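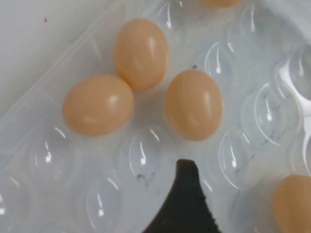
Eggs in a clear plastic tray

Mokdale Design Archive - Collections Support
Subject: Typeface drawings missing from the Istovar catalogue
Opened: August 2019
Status: Awaiting confirmation

Reported fault
Readers searching the Istovar catalogue for the Matos lettering drawings receive 85 results, but 10 of the records open without a scan. The printed finding aid lists every sheet as digitised in March. 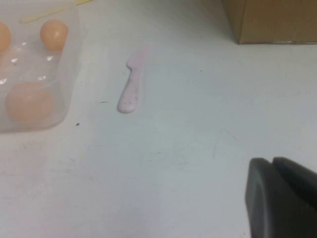

Checks carried out
The scans are present on the archive server. The affected records all belong to folder 9, which was renamed when the Kistis specimen books were added to the same series. The catalogue still points to the former folder name. Searches by designer are not affected - only those by sheet number.

Action taken
The links for three sheets have been corrected by hand and now open as expected. The remainder will be corrected once the shelf marks have been agreed.
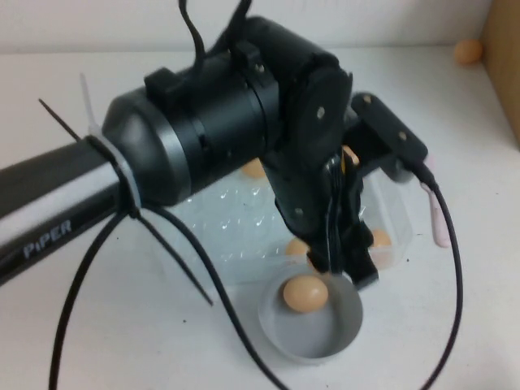
Ketill Lykkegaard replied that the shelf marks in the finding aid should be followed, and asked that the former folder name be kept in the notes field, as it is cited in two published essays.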